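Open day at Stosix, manipulation demo: notes and questions
Forum: Arms and End Effectors

mcgrath_r
Posted June 7, 2025

Got back from the Stosix open day an hour ago. Writing this up while I still have the numbers in my head.

Three stations were running. The first was a palletizing cell, standard stuff, fenced, I didn't stay. The second was bin picking with suction. The third was tabletop work with a parallel gripper and mixed household items, run by Mirjam Hofstetter, and that is where I spent most of the afternoon.

Her station had a log on a side monitor. 112 attempts since the doors opened, 89 counted as successful. A success means the item is lifted, carried and released inside the target area. A re-grasp is allowed once. Items are put back by hand between attempts, so the starting pose is never quite the same.

Soft goods were the interesting part. A rigid cup gives you the same contact every time if the approach is right. A fabric pouch folds, and the far end hangs wherever it likes.
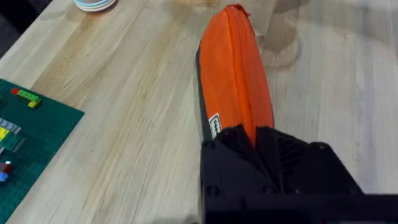 How did they set the grip force for the soft items?

Mirjam said it is a fixed closing current per item class, set by hand the week before, with no tactile feedback in the loop. The policy only commands open width and pose.

softic_v
Reply

Thanks for the numbers. 89 out of 112 is 79 percent, and that's with one re-grasp allowed. What was the first-attempt rate? Without it I can't compare this to anything.

mcgrath_r
Reply

Not on the monitor. I asked, and she said it is logged but she didn't have it split out.

Musdale
Reply

I was there in the morning and I wouldn't read much into the figure. Visitors were allowed to pick the next item, and people kept picking the pouch. It's a biased sample. On a fixed item list you would get a different number, maybe a better one.

softic_v
Reply

Or a worse one. The pouch is long and narrow with plenty of fabric to close on. I would expect plates to be harder for a parallel gripper, especially stacked. Did anyone see it take the top plate off a stack?

Musdale
Reply

Twice. One good, one where it took two plates. They scored the second as a failure.

finbarr_c
Reply

Disagree with the point about fixed current being a weakness. We run it at Arkis on bagged parts and it has been fine for 1,000 cycles between checks. Force sensing at the fingertips adds cable, and cable at the wrist is what fails first.

softic_v
Reply

Bagged parts all weigh the same. A pouch can be empty or full, and the current you need isn't the same for both.

finbarr_c
Reply

Fair, ours vary by 200 grams at most. I still wouldn't add sensors until slip shows up in the failure log.

Brendan Ó Gríofa
Reply

Does anyone know what the cycle time was? I was stuck at the palletizer with a colleague and missed the talk.

mcgrath_r
Reply

No official figure. It was slow. She had the joint speed limited because people were leaning in over the table, so timing it wouldn't tell you much anyway.

Musdale
Reply

The speed limit was off for the last run before lunch. Noticeably quicker, and it dropped the cup.

Brendan Ó Gríofa
Reply

OK. They have another open day in November, I'll go straight to station three and bring a stopwatch. Vesela, if you send me a fixed item list I'll ask whether they will run it in order.

softic_v
Reply

Will do. Ten items, five tries each, no re-grasp. I'll post it here first so people can object.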